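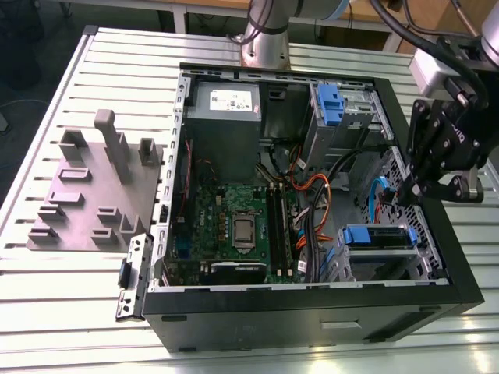

Collecting Demonstrations for a PC Disassembly Task

Kemcombe docs > Data collection > Contact-rich tasks

This page covers how to record demonstrations for the desktop teardown task on a two-arm cell. It assumes that teleoperation already works and that both arms home without errors. If they don't, finish the cell setup page first. The target is a dataset that can train an imitation policy on its own, without mixing in episodes from other tasks.

What you need

One desktop tower with the side panel off and the heatsink removed. Lay it on its side with the open face up.
One fixture plate for parts taken out of the case.
One fixed camera over or beside the table, and one camera on each wrist.
Kunham recorder, release 11 or later. Older releases drop wrist images when the disk is busy.

Step 1. Place the case and the plate

Put the case on the table within reach of both arms. Put the fixture plate beside it. Mark the corners of both with tape so they can be put back after a bump. The plate should stay fixed for the whole set. The case should not. Shift it a little between episodes, up to 2 cm in either direction, and rotate it by a few degrees. A policy trained on one exact case position learns the position and ignores the cables.

Step 2. Split the teardown into segments

Do not record the full teardown as one episode. Long episodes are hard to label and a single slip near the end spoils everything before it. Use these segments:

unplug_sata
release_drive
lift_drive
place_drive
remove_card

Each segment starts with the grippers clear of the case and ends the same way. Press the foot pedal once to start and once to stop. The recorder writes the segment name into the episode header, so set it before the first press. Renaming later is possible but slow.

Step 3. Check the wrist view

Open the wrist stream in the preview window with a part held in the gripper. The fingertips and the part should both be visible, with enough background left over to see where the part is going. If the held part covers the target completely, change the camera tilt before recording. Do not change it again until the set is finished. Tilt changes partway through a set are the most common cause of rejected batches.

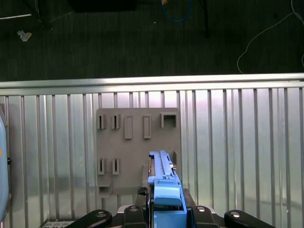
Yusuf adds that the tilt should be checked again after any collision, even a light one, as a camera screw can loosen without an error showing up anywhere. Compare a saved reference image with the live view at 50 percent opacity. Any visible offset means the mount has moved.

Step 4. Record

Move at a steady pace. Pauses longer than a second or so teach the policy to pause. If you need to think, stop the episode, back out and start again.

Approach connectors from the same side each time unless a cable is in the way. When a cable is in the way, move it with the other arm and keep recording. These cases are wanted. Wiring in a used tower never settles in the same place twice, and the policy needs to see it pushed aside.

For place_drive, lower the part until contact, then open the gripper. Opening early looks fine from the fixed camera but shows up as a drop in the force trace. 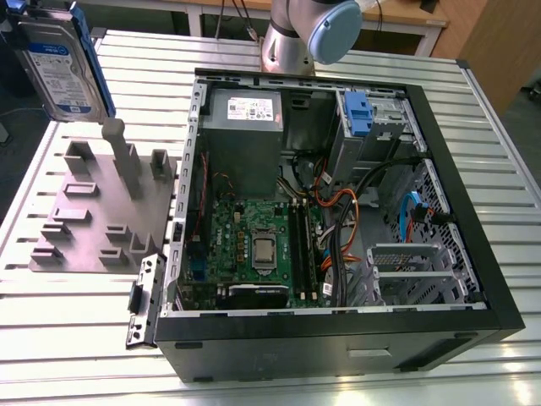 Tower, fixture plate and drive, fixed camera view.

Step 5. Keep some of the failures

Mark each episode with one of three outcomes: success, recovered or failed. "Recovered" means that something slipped or missed and the operator fixed it inside the same episode. Keep all of these. Failed episodes go to a separate folder and are used for the outcome classifier only — they must not end up in the imitation split.

Step 6. Reset

Put every part back and close the latches fully. Reconnect the data cables by hand, not with the arm. Check that no screws are loose inside the case. Then shift the case as in Step 1.

A reset takes longer than an episode for most segments. Recording unplug_sata in a block, with only the cables to reconnect, saves a lot of time compared with running the segments in order. Run them in order for at least one block per session so that the later segments also begin from realistic states.

How much to record

Our current set has 2,000 episodes over all segments. Of these, 124 are marked recovered. The Edum baseline trains on fewer, but its success rate on release_drive falls off quickly when the case is rotated.

Before you upload

Run the validator on the session folder.
Confirm that every episode has a segment name and an outcome.
Play back one episode per segment at normal speed and check that the camera streams line up in time.
Copy the reference image for each wrist camera into the session folder.

Next page: Labeling contact events from force traces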